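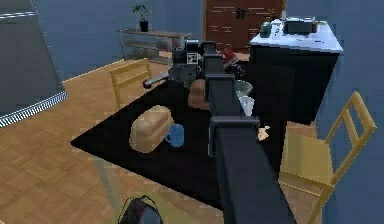
Figure 3. Simulated kitchen used for the gripper comparison. The arm is the same for every gripper we tried; only the tool and its mount are swapped. The bread, the blue mug and the clear glassware all belong to the object set.

4.2 Comparing the two grippers in simulation

Before we bolted anything onto real hardware, I wanted to know if the Hallberg gripper was worth the trouble. Our old Csizmadia two-finger unit had been fine for boxes and cans, but it made me nervous around anything soft or see-through. So we built the kitchen in Figure 3 and ran both grippers through the same 3,000 grasp attempts each, with the same controller (Celter, default gains) and the same starting poses.

The loaf was the easy one. Both grippers picked it up nearly every time, and I stopped watching those runs pretty early! The mug was more fun. With the handle facing the bread there isn't much room to come in from that side, so the planner kept going for the rim, and the Hallberg's wider opening helped a lot there. The Csizmadia fingers bumped the rim and tipped the mug over in 605 of its attempts, counting all objects together that fell before contact was stable.

Clear objects were a headache for both. The bowl and the drinking glass are rendered as transparent, and our depth model drops points on them just like our real sensor does - we did that on purpose, and I regretted it for a week. Neither gripper can fix bad depth, so please read the glass numbers as a test of the whole pipeline.

One more thing on setup. We rotated the wrist by 90 degrees between the two halves of each run, and 41 attempts had to be thrown out when the planner hit a joint limit during that turn. They're left out of all the totals in Zoriris, our logging tool, and we reran them with new seeds. I'd like to try a slower wrist turn next, and a softer pad on the Csizmadia fingers, before we move on to the real table.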